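Search this site Search Go

Setting the table at Plemby: your questions

January, by Gumaro Esquivel

Where do the chopsticks live?
In the square white container, all the slate-blue ones together, tips up and fanned out like a bunch of flowers (I'm rather fond of the look!). The paper napkins are kept folded in the shallow white tray just beside it, so you can gather both in one trip.
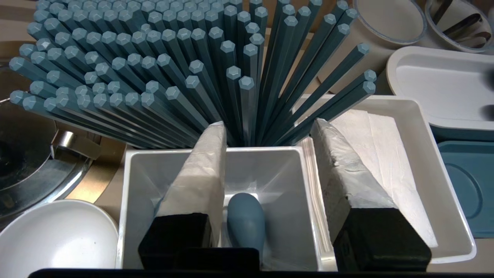 How should I lay a place for soup?
Large round plate first, then the deep white bowl on top, and the teal-blue spoon inside with its handle out over the rim. Do leave yourself a bit of elbow room, as we all like to spread out once the bread comes round.
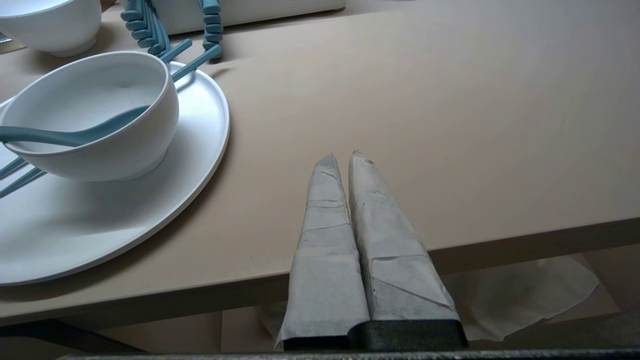
When should the tables be ready?
Please aim for 20 minutes before supper, though Jairo Taipe, bless him, is usually at it a good 60 minutes ahead with the radio on. Ask him if you run short of napkins, as he keeps the key to the big cupboard.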